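The Long Way Over the Vasten

Ingeborg Wallner had driven the Vasten pass six times before she stopped at the top. There was always a ferry to catch, or a child who needed the loo, or fog so thick that stopping seemed daft. On the seventh crossing the engine light came on just short of the summit, she pulled in to let things cool, and she has been going back every summer for that same lay-by.

I know how she feels. I went over for the first time last July, with my sister-in-law in the passenger seat and a cool box wedged behind us, and we meant to be across by lunch. We had our lunch at five past four, sitting on a wall, with our boots off, and I don't think either of us had looked at a clock since breakfast.

The road begins at Zamumstead, a small grey town with one wide street and a very good bakery. It runs for 76 miles to the coast at Elley, and for the first few of those you will wonder what the fuss is about. Hedges, sheep, a garage with two pumps. Then the hedges stop, the road swings left over a cattle grid and the whole valley opens up on your side of the car! I made a noise. My sister-in-law made the same noise. We both laughed and then went quiet for a good long while.

Fill up at Zamumstead, by the way. The garage after the hedges shuts whenever the owner goes fishing, and the next fuel is in Elley.

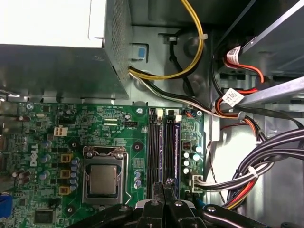

Can you drive the pass in an ordinary family car?
Any normal car will manage it in summer, as long as the brakes are sound and you are happy to use a low gear on the way down. Caravans have to take the valley road.

The climb proper starts at the old toll house. There are 30 bends between there and the top, each with a number painted on a stone, and children love calling them out (the stone for bend 12 has fallen down the bank, so be ready for an argument). Passing places are on the outside going up. It's the custom to lift a hand to anyone who waits for you, and by bend 20 you feel as if you know everybody on the mountain.

Most people rush the middle part, which is a shame. Between bends 17 and 18 there's a gravel patch big enough for three cars, and a path from it goes down through birch trees to a waterfall. It takes ten minutes down and a fair bit more than that back up. The pool at the bottom is green and perfectly clear and so cold it made my teeth hurt. I was in it for as long as it takes to shout one word.

Elfriede Strebel runs the guest house at the summit, the only building up there apart from the chapel. She took it over from her aunt and has changed very little: iron beds, wool blankets, soup at seven. She'll tell you which way the wind is going and whether it's worth getting up for the sunrise. "If I knock, it's worth it," she told us at supper. "If I don't knock, sleep."

She knocked. It was twenty to five. We stumbled out in coats over pyjamas and stood by the chapel with four other guests, all holding mugs, and watched the light come down the far side a bit at a time - first the snow, then the rock, then the long brown slopes with the river still dark underneath. Somebody's dog leaned against my leg the whole time. I've seen sunrises in grander places and I can't remember a single one of them as well as that.

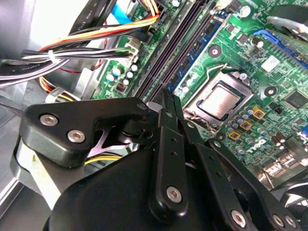 Page last updated: 15 Jun 2018

If you have a second day, spend it on foot. The Hordiienko path leaves from behind the chapel and follows the ridge north, named after the surveyor who first marked it out with little heaps of stones. It climbs 600 feet in the first mile and then barely climbs at all, so don't be put off by the start. Small blue gentians grow right at the edge of the path, and if you sit still near the boulder field the marmots will come out and whistle at you. Take more water than you think you need. The one stream marked on the map was dry when we were there.

We turned round at the second cairn, with tired knees. Ingeborg says the third is the one to aim for, with the sea showing in a thin line past the last hills, and I have promised her I'll get there next time.

Going down to Elley is a different sort of drive. The bends are wider, the trees come back, and the air turns soft and smells of cut grass. We had the windows down all the way. There's a farm on the left, past the second bridge, that sells cheese from a table at the gate with a tin for the money. Buy the hard one with the dark rind. We bought a piece to take home and ate the lot on the harbour wall in Elley, with the end of the Zamumstead loaf and a bag of cherries, while the evening boat came in.

Beds at the guest house are booked by telephone only, and Elfriede doesn't answer during soup.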